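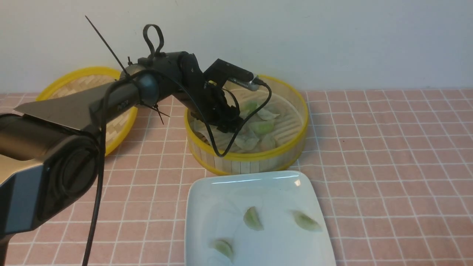 ## Re: [small-stores] Hoist or stacker for the mezzanine?

Tuesday, May 26, 2026

Danylo, all,

Sorry for the slow answer, stocktake week. Answering inline as there's a lot in yours and I've got twenty minutes before the Dastell lorry.

> We've taken on the unit next door and it comes with a mezzanine. Deck height is a bit under three metres. At the moment everything goes up the stairs by hand and I want that stopped before the November rush.

Good. Stop it sooner if you can. We carried up stairs for two winters and I had two people off with backs, one of them for most of a month. Even before you buy anything, put the light bulky stuff up top and keep anything in a full carton on the ground. Costs you a Saturday.

> I've had two quotes. One is a fixed goods hoist, goods only, platform roughly the size of a pallet. The other is a powered pedestrian stacker plus a pallet gate fitted in the mezzanine rail. The stacker is a lot cheaper up front.

It is, and that's what we did at the Dollard unit. Then did the opposite at Antoniuk Road. So I have had both and can moan about both.

Stacker and gate, what I'd say:

- You need the room in front. The truck has to come in square to the gate, lift, go forward, lower, back out. Mark it on the floor with tape at full size, with a pallet on the forks, and walk it. We didn't. First week we were moving a whole run of shelving.
- Check the residual capacity at your lift height, NOT the number on the brochure. Ours was sold as a 1,000 kilo truck and the plate said a good deal less at full lift.
- Gate must be the kind where one side is always shut. Up and over type, whatever they call them. A chain or a lift out rail isn't a gate. The unit we took over had a lift out rail and it lived leaning against the wall.
- Somebody trained. Pedestrian stacker still needs it. The hire firm ran ours in a day, three people, and we've done refreshers since.
- Who takes the pallet away once it's up there? You'll want a pallet truck that stays on the deck. And then the deck loading matters, see further down.

Hoist:

- Takes its floor space for good. No parking it in the corner.
- Slow. Ours is slow. You send it up, walk up the stairs, it's still arriving.
- Much less to go wrong in the hands of a tired person at half four. Doors are interlocked, it won't move with one open, nobody has to judge anything.
- Thorough examination regime applies, get the interval in writing from whoever does yours and put it in the diary the same day. The stacker needs one as well, people forget that.
- Needs a proper supply run to it. Our electrician's bill was nearly as much as the delivery and offload. Ask if the quote includes it. It won't.

> We'd be sending up maybe 36 cartons on a busy day, plus the odd roll cage. Nothing over 200 kg on the pallet I think.

Then for me it's the hoist, no contest. 36 cartons is four or five trips if they're the size I'm thinking of. A stacker earns its money when you're shifting full pallets all day. At your volumes it'll stand there with a flat battery most of the week and then be in the way on the Friday.

But weigh something first. "I think" is what I said too. Borrow a pallet truck with a scale on it, or just weigh one carton and multiply. We were certain our catalogue pallets were 200 and the first one we actualy put on a scale was near enough double. And a roll cage is heavy before you put a thing in it, plus it's got wheels, so ask the hoist people specifically whether cages are allowed and how they're held. Some platforms have a lip or a drop-in stop. Some don't and they'll want it priced as an extra.

> The Derkico rep says we can have a 100 kg service lift for even less, and that we could just do more trips. Tempting.

Don't. With a small one somebody has to break every pallet down at the bottom and load box by box, then unload box by box at the top. That's all the lifting you were trying to get rid of, only with a door in the way. The waist height hatch kind are alright for a parts counter or a kitchen. If your stock was all small parts in tote bins I'd say yes maybe.

Nothing against Derkico by the way. We have their bench tables and they've been good as gold, four years, one new foot pedal.

> Also can anyone tell me what the mezzanine will take? There's no plate on it. The landlord says "it's always been fine."

Right, this is the bit to do FIRST. Before quotes, before anything.

No load plate means you don't know. "Always been fine" with the last tenant could mean he kept polystyrene up there. Things to try, in this order:

1. Ask the landlord for the building control paperwork from when it went in. If it was done properly there is a drawing and a figure on it.
2. Look on the underside of the beams and on the column bases for a maker's sticker. Ours was behind a fire extinguisher.
3. If you find a maker, ring them with the job number. They do keep them. We got a drawing back the same afternoon.
4. Still nothing, pay a structural engineer to come out. Yes it's money. Get it in writing and then get a plate made and fix it where people can read it from the stairs.

And remember a pallet truck with a load on it puts everything through a few little wheels. The figure spread over a square metre might be fine and the point load not. Ask both questions. Chipboard deck especially, have a look at it round the top of the stairs, if it's gone soft or furry there then that's your answer about rolling things over it.

Other thing on the hoist, where it lands at the top. They'll all draw it against the edge of the deck as that's easiest. Think about which way the doors face when you're up there. Ours opens towards the rail with a bit over a metre behind, and you can't turn a cage in it. So every cage gets pulled out backwards and shuffled. Five minutes with the tape measure would have saved us that, it was on the drawing, I signed the drawing.

> Last one, does the stairs rail need changing if we fit a hoist? And do we tell the insurer?

Tell the insurer, yes, both ways. Ours wanted the declaration of conformity and the first examination report, sent them as PDFs, heard nothing more. Premium didn't move.

Rail, not becuase of the hoist. But look at it anyway while you're at it. Handrail both sides if it's wide enough, kick plate along the deck edge, nosings on the treads you can see in bad light. Ours were all grey on grey. A roll of yellow nosing and an afternoon.

Fire side, worth a mention, if you fill the deck with stock then the fire risk assessment you've got isn't for the building you've got. Ours came back wanting another detector underneath and a second way down. The second way down was the expensive bit and it ate the space I'd had in mind for the hoist, so again, do it before you fix positions.

Costs, since someone will ask. I can't give you the hoist figure as it was wrapped up with the racking, one invoice. The gate on its own was £2337 fitted, and that was with a bit of rail cut out and made good. The stacker was leased. Lease was fine, the end of the lease was not, they charged us for fork wear and a cracked cover and I hadn't taken photos on the day it came. Take photos.

What I'd ask each supplier, paste this if its any use:

- rated load at MY height, in writing
- is electrical work in the price, and how far from the board
- who examines it, how often, who books it
- lead time on a door lock or a charger (these are what go)
- is there someone local or does the engineer drive four hours
- can I see one working, in a place like mine, without the salesman talking

Last one's the best of the lot. We went and stood in a tile warehouse for an hour and learned more from the lad who used it than from both brochures. He showed us the door you had to bump with your hip. Same model we'd been quoted! We went with the next one up.

If you want to come and see ours you're welcome, any morning bar Thursday. Bring shoes with toecaps, I've no spares in normal sizes. The stacker at Dollard went back so it's only the hoist to look at, but the gate is still in and you can see how it works.

Could somebody who has a hoist with cages going up and down all day chip in as well? We only do a few a week so I can't speak to how the platform floor wears. And if anyone has a deck truck they like, quiet one, the office is right under ours.

Lorry's here. Will send the drawing tonight if I can find the scan, it's in the Antoniuk folder somewhere.

M.

--
small-stores list. Please trim your quotes. To leave, send a blank message with "unsubscribe" as the subject.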